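Mes petites habitudes pour garder deux pinces à main en forme (et la table qui va avec) 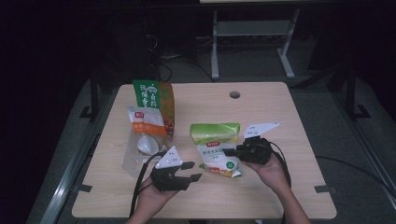

Photo : Jussara Figueiredo / atelier Samonte

Je passe mes mardis avec une pince noire dans chaque main, à attraper des sachets de nourriture sur une table en bois clair. Depuis que je m'occupe aussi du réglage du poste, j'ai ramassé pas mal d'astuces, alors les voilà en vrac !

Les câbles d'abord, c'est ma bête noire. Il y en a un par pince, et si on les laisse vivre leur vie, ils tirent sur le poignet au plus mauvais moment. Je garde toujours une boucle de mou derrière la main gauche, et à droite je laisse pendre le long de la main. Un coup de chiffon à peine humide sur toute la longueur en fin de journée, et on en profite pour sentir sous les doigts si la gaine a pris un pli. Un câble pincé chez nous, c'est arrivé 3 fois, toujours au ras du boîtier.

Les plaques blanches à points noirs, on n'y touche pas avec les doigts gras (je sais, avec des sachets alimentaires, c'est vite dit). Microfibre sèche, jamais d'alcool : Kelly Batista a essayé et les points ont bavé. Si une plaque a bougé, même d'un cheveu, on revisse puis on refait le calibrage complet. Comptez à peu près 9 minutes, café compris.

Pour les doigts des pinces, je les ouvre en grand et je passe une vieille brosse à dents sur les bouts plats, surtout après les emballages transparents qui laissent un film bizarre. Ensuite j'essaie sur un sachet posé à plat, puis sur un grand sachet debout. Le sachet à plat est le plus vicieux, il faut aller chercher le bord sans l'écraser. Si ça glisse, c'est presque toujours de la saleté et rarement le ressort !

La table, maintenant. Les coins du bas sont tenus par des pinces noires, et je les resserre à la main avant chaque séance. Lindalva Araújo serrait à la clé, on a encore la marque dans le plateau. Vérifiez aussi que rien ne traîne près du petit trou passe-câble, j'y ai perdu une vis de chez Golell, et il a fallu se mettre à quatre pattes avec une lampe de poche.

Dernier truc, notez vos réglages dans un carnet. Le mien en est à la page 181, il est taché de sauce soja et je ne le prête plus. Pour les vis de rechange, je prends les petites boîtes Cukaline, celles avec le couvercle qui ferme vraiment.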